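Old workstation, new CPU or just bin it?
posted in Home Computers

Hi all, I picked up a second-hand Zedley workstation from an office clear-out in July and I'm trying to work out if it's worth putting money into. It runs my photo catalogue fine, but anything with video and the fans go absolutely mental, and I can hear it from the kitchen. I paid next to nothing for it, so I'm not precious. The spare Xeon I've been offered is supposed to be a decent step up. Is it a job for a beginner? I've done RAM and a hard drive before, never a processor. Also I've got 2 cats, if that changes anyone's opinion about the dust!

Kasuswood

Cats definitely change my opinion about the dust. Clean it before you spend a cent. Take it outside, hold the fan blades still with a finger and give the heatsink a good blow-out with a can of air. Mine was wearing a grey felt jumper under the fan and dropped from 1,382 rpm at idle to something I can't even hear now.

If it's still noisy after that, the paste has probably dried out. Get a small tube from the local computer shop, wipe the old stuff off with isopropyl and put a little blob in the middle. You'd have to do all this for a new chip anyway, so you may as well try it with the old one first and see how you feel about it.

Hida

just get a laptop mate, those old towers chew through power

Gebru

I'd say go for it, but check the board's supported CPU list first, because same socket doesn't always mean it'll boot. Do the BIOS update while the old chip is still in there (I learnt that one the hard way and spent a whole evening swapping back and forth). Hold the processor by its edges, match up the corner mark with the one on the socket and let it sit down under its own weight. No pushing! Then close the lever, paste, heatsink, and do the screws up a bit at a time in a cross pattern.
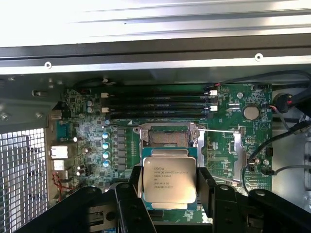

What to check on the first boot

Don't panic if the screen stays black for a minute, as it can take a while to sort out the memory. Go straight into the BIOS and look at the temperature. Mine sits on 44 degrees doing nothing, and I'd be happy with anything near that. If it climbs quickly, switch off and reseat the heatsink. Leave the side panel off until you've had it running for an hour or so, and keep the cats in another room.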